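Equipment Review: Luditov Cordless Furniture Wax Buffer

The Luditov buffer was issued to our Radport site for evaluation over one season of routine care. It is sold for use on tables, cabinets and drawer fronts finished with paste wax. The unit cost 537 dollars with two pads and a charger. Its top speed is 2000 turns per minute, and the warranty runs for 144 weeks.

Staff found the buffer easy to hold and quieter than the Sison model it replaces. The low setting gave an even shine on flat panels. Results were weaker along beveled edges, where the pad tended to skip, and these areas were finished by hand with a cotton cloth.

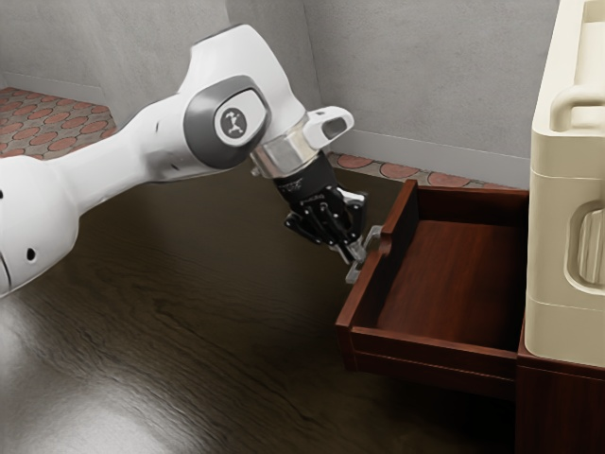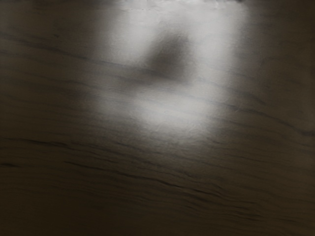
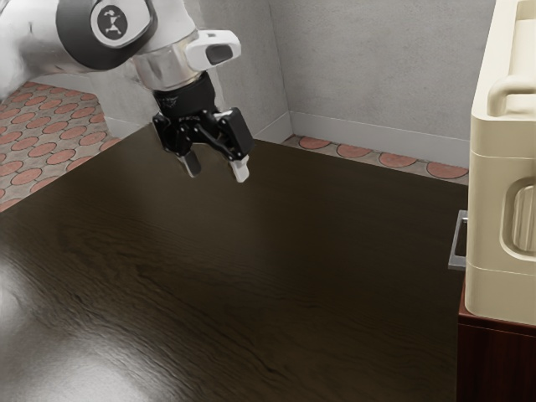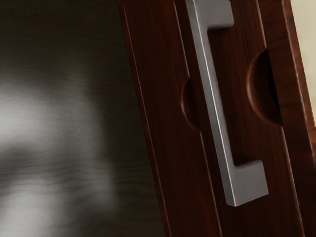
Department of Furnishings and Interior Care, Brasthorpe Institute

Battery life was acceptable. A full charge lasted through 6 medium-sized tabletops before power began to drop. Charging takes most of a morning, and a second battery should be ordered with the unit. The pads wash well but must be dried flat.

The instruction booklet is the least satisfactory part of the package. It gives no advice on old shellac finishes, and the table of speeds does not match the numbers on the dial. The reviewer, Anouk Dierckx, has written to the maker on both points and a reply is expected in September.

The buffer is approved for waxed surfaces in good condition. It should not be used on veneer that has lifted or on any piece with loose trim. Replacement pads may be requested through the supply desk.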